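Brostisero Mulch Spreader, Push Model

Overview
The Brostisero is a push-type drum spreader for shredded leaf mulch, screened compost and fine bark. It is built by Zeltum for home gardens and small grounds crews. Material drops through the mesh wall of the drum as it turns, so the depth of the layer depends on walking speed and on how full the drum is.

Capacity and materials
The drum holds up to 218 liters of dry shredded leaf. Whole leaves will bridge across the mesh and should be run through a shredder first. Bark chips wider than the mesh opening stay in the drum and have to be tipped out by hand. Wet compost can be spread, but the drum should be filled only halfway.

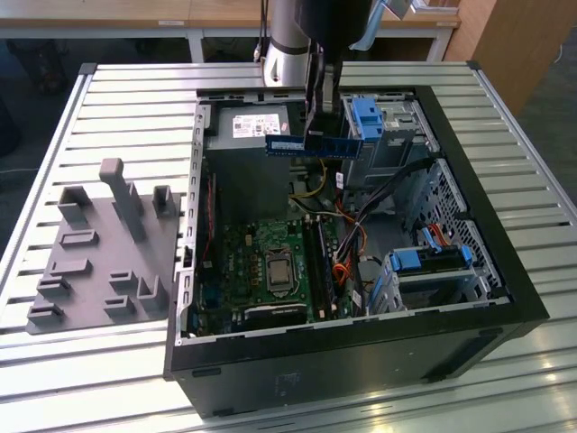
Memory module held over an open desktop tower.

Setting the layer depth
A full drum pushed at a normal walk lays a thin topdressing. For winter cover on perennial beds, make 2 passes and let the first layer settle overnight. Keep mulch clear of woody stems and the crowns of low plants. On slopes, work across the grade — a loaded drum is hard to hold back on the way down.

Assembly
The handle ships folded. Open it, line up the holes and fit the 4 bolts finger-tight before tightening any of them with the wrench supplied. The door latch is adjusted at the factory. If it rattles after the first season, turn the latch screw clockwise until the door closes with light pressure.
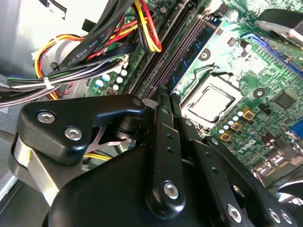 Care and storage
Brush the mesh clean after each use. Compost left on the drum holds moisture against the coating and will lift it at the seams. Oil the axle ends before storage in November and hang the spreader by its handle if space allows.

Parts and ordering
Replacement doors, latches and handle grips are stocked by Saner. The Ní Mhurchú extension handle fits this model without drilling. For trade orders, contact Nazma Paul. For parts diagrams, contact Tszkin Kong at the service desk.

Page last revised February 28, 2023.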